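How to Read a Cat Food Label Without Getting Talked Into Anything
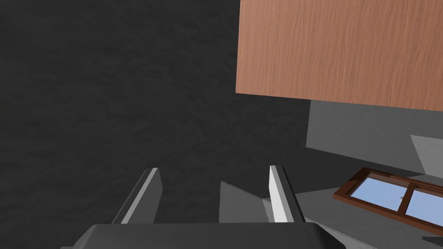
Start by turning the can around. The front is advertising. "Gourmet," "holistic" and "ancestral" mean whatever the company wants them to mean, and I have yet to see a definition on any can in my cupboard.

What you need: the can, a calculator, and your cat's current weight.

Step 1. Find the adequacy statement. It's in small type, usually near the ingredients. You want "complete and balanced" plus a life stage, such as adult maintenance or growth. If it says "intermittent or supplemental feeding," it's a treat or a topper, whatever the price suggests. Kittens need a food labeled for growth or for all life stages.

Step 2. Read the name literally. "Chicken dinner" can contain a lot less chicken than "chicken." "With chicken" can mean very little, and "chicken flavor" less than that.

Step 3. Don't worship the first ingredient. The list goes by weight before cooking, water included, so fresh meat floats to the top. Watch for one thing split up under several names: peas, pea flour, pea protein. Add those together in your head and the order may look different.

Step 4. Take the water out. Wet and dry foods can't be compared from the panel as printed. Subtract the moisture from 100, divide the protein by what's left, and multiply by 100. Say a can lists 78 percent moisture and 11 percent protein. That leaves 22 percent dry matter, and 11 divided by 22 is 50 percent protein. Do the same for fat. These are minimums and maximums, so don't fuss over decimals.

Step 5. Look up the calories. They're given per kilogram and usually per can. If a bag of kibble says 3,658 kcal/kg and a can says 1,112 kcal/kg, a spoonful of one is plainly not a spoonful of the other. Feeding charts are a starting guess. I find they run generous.

Step 6. Email the company. Ask who formulates the food and what that person's training is. If you get a coupon back, draw your own conclusions.

Cats with kidney, urinary or weight trouble are a matter for your vet. Skip the label math and ask.

Posted by Vilém Kuruc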